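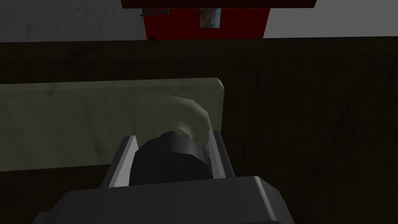 검색어를 입력하세요 검색 상세검색

[처리 완료] 예약 조리 시 귀리죽이 덜 익고 온도가 67도에서 멈춤

분류: 주방기기 / 곡물 조리기 / 예약 기능
대상 제품: Cernberg 곡물 조리기, Drolonow 내솥(별매품)
접수 창구: Trusgate 고객지원
우선순위: 보통
상태: 종결

1. 최초 접수 내용

전날 밤에 귀리와 물을 넣고 예약 조리를 설정했습니다. 대기 시간은 7시간입니다. 아침에 완료음은 정상적으로 울렸으나 뚜껑을 열어 보니 귀리 심이 그대로 남아 있고 윗물이 분리되어 있었습니다. 표시창에는 '완료'로 나오고 오류 코드는 없습니다. 같은 재료로 즉시 조리를 하면 문제없이 익습니다. 월요일부터 매일 같은 증상입니다.

재료: 통귀리 300g, 물은 내솥 눈금의 '죽' 선까지, 소금 약간. 압착 귀리나 즉석 귀리는 사용하지 않았습니다. 우유는 넣지 않습니다.

2. 1차 답변 (지원팀)

아래 항목을 확인한 뒤 결과를 회신해 주시기 바랍니다.

- 내솥 바닥과 열판 사이에 곡물 알갱이나 물때가 있는지
- 뚜껑 안쪽 패킹이 홈에 끝까지 들어가 있는지
- 예약 메뉴에서 선택한 곡물이 '통귀리'인지 '압착 귀리'인지
- 멀티탭 사용 여부
- 조리 종료 직전의 내부 온도(측정 가능한 경우)

압착 귀리 메뉴는 가열 구간이 짧아 통귀리에 적용하면 심이 남습니다. 문의 중 상당수가 이 경우에 해당합니다.

3. 고객 회신

열판은 마른 천으로 닦았고 이물질은 없습니다. 패킹은 분리 후 다시 끼웠습니다. 메뉴는 '통귀리'가 맞습니다. 벽면 콘센트에 직접 연결했습니다.

온도는 Wuyts 탐침 온도계로 측정했습니다. 예약 조리에서는 67도까지 올라간 뒤 더 오르지 않고 그대로 유지되다가 완료음이 울립니다. 즉시 조리에서는 같은 구간을 지나 끓는점까지 올라갑니다. 탐침은 증기 배출구로 넣었고 뚜껑은 닫힌 상태였습니다.

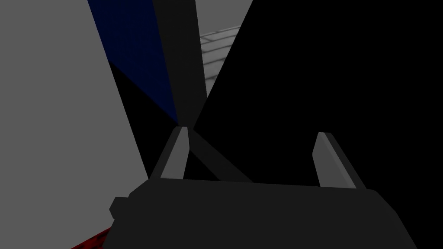 참고로 예약 조리와 즉시 조리에 쓴 귀리는 같은 봉지에서 덜어낸 것이고 물의 양도 같습니다. 불리는 시간은 예약 쪽이 훨씬 길기 때문에 오히려 더 빨리 익어야 한다고 생각합니다. 내솥은 Drolonow 제품으로 바꿔서 쓰고 있습니다. 기본 내솥은 보관 중이며 필요하면 그것으로도 시험하겠습니다.

4. 2차 답변 (지원팀)

측정값 감사합니다. 67도는 예약 메뉴의 '불림 유지' 단계 설정값과 일치합니다. 이 단계가 끝나면 본가열로 넘어가야 하는데, 현재 증상은 본가열이 생략되고 바로 완료 처리된 것으로 보입니다.

본가열 진입 조건은 다음과 같습니다.

가) 불림 유지 단계의 타이머 종료
나) 바닥 센서와 뚜껑 센서의 온도 차가 허용 범위 이내

나)가 충족되지 않으면 기기는 재시도 2회 후 가열을 중단합니다. 이때 오류 코드가 표시되어야 하나, 이전 펌웨어에서는 '완료'로 잘못 표시됩니다. 표시 문제는 별도 결함으로 등록했습니다.

Drolonow 내솥은 바닥이 기본 내솥보다 두꺼워 바닥 센서 반응이 늦습니다. 즉시 조리에는 나)의 비교 과정이 없어 정상 동작합니다. 기본 내솥으로 예약 조리를 한 번 실행해 주시기 바랍니다. 나머지 조건은 변경하지 마십시오.

5. 시험 결과

기본 내솥, 통귀리 300g, 대기 7시간. 본가열 진입 확인. 귀리 심 없음, 윗물 분리 없음. 바닥에 얇게 눌어붙은 부분이 있으나 주걱으로 떨어집니다.

Drolonow 내솥으로 되돌려 같은 조건으로 실행. 다시 67도에서 멈췄고, 그 온도에서 2시간 넘게 머문 뒤 '완료'로 표시되었습니다. 죽은 폐기했습니다.

두꺼운 내솥을 계속 쓰고 싶습니다. 죽이 덜 눌어붙고 씻기가 편합니다. 설정으로 해결할 방법이 있는지 문의드립니다.

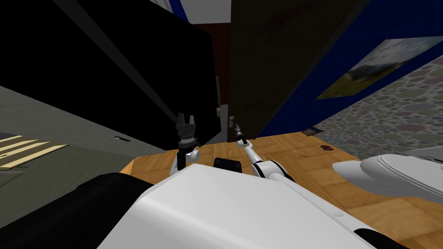
6. 조치 방법

펌웨어를 최신판으로 갱신하면 설정 메뉴에 '내솥 종류' 항목이 추가됩니다. 순서는 다음과 같습니다.

- 전원 플러그를 뽑고 열판이 식을 때까지 기다린다.
- 플러그를 다시 꽂고 '메뉴'와 '취소'를 동시에 길게 누른다.
- 표시창에 갱신 안내가 나오면 '시작'을 누른다. 진행 중에는 뚜껑을 열지 않는다.
- 재시작 후 설정 > 내솥 종류 > '두꺼운 바닥'을 선택한다.
- 저장된 예약 메뉴를 삭제하고 새로 등록한다.

마지막 항목을 빠뜨리면 이전 설정값이 그대로 적용됩니다. 즐겨찾기에 등록한 메뉴도 마찬가지입니다.

7. 고객 확인

갱신 후 Drolonow 내솥으로 예약 조리를 실행했습니다. 첫날은 증상이 그대로였는데, 즐겨찾기에 남아 있던 예약 메뉴를 불러온 것이 원인이었습니다. 삭제 후 새로 등록하니 본가열까지 진행됩니다. 다음 날도 정상이었습니다. 농도는 즉시 조리보다 약간 묽어서 물을 눈금 조금 아래까지만 넣고 있습니다.

추가 문의: 사과나 건포도를 처음부터 같이 넣어도 센서에 영향이 없습니까?

8. 최종 답변 (지원팀)

건포도는 영향이 없습니다. 생사과는 잘게 썰어 넣으면 되고, 큰 조각은 위로 떠올라 증기 배출구를 막을 수 있으므로 조리 후 넣는 것을 권장합니다. 우유, 두유 등은 예약 조리에 사용하지 마십시오. 대기 중 변질 우려가 있고 끓어 넘치면 뚜껑 센서가 오염됩니다. 필요하면 완료 후 붓고 보온으로 데우십시오.

'완료' 오표시는 펌웨어 갱신으로 함께 수정되었습니다. 조건 미충족 시 이제 센서 점검 안내가 표시됩니다. 본 건은 종결하며, 같은 증상이 재발하면 이 티켓에 답글을 남겨 주시기 바랍니다.

관련 문의
- 현미죽 메뉴에서 증기가 계속 새어 나옴
- 뚜껑 패킹 세척 후 냄새가 남는 경우
- 예약 메뉴가 즐겨찾기에 저장되지 않음
- Drolonow 내솥 눈금과 기본 내솥 눈금의 차이
- 보온 중 귀리죽이 굳는 현상
- Wuyts 탐침 온도계 영점 맞추기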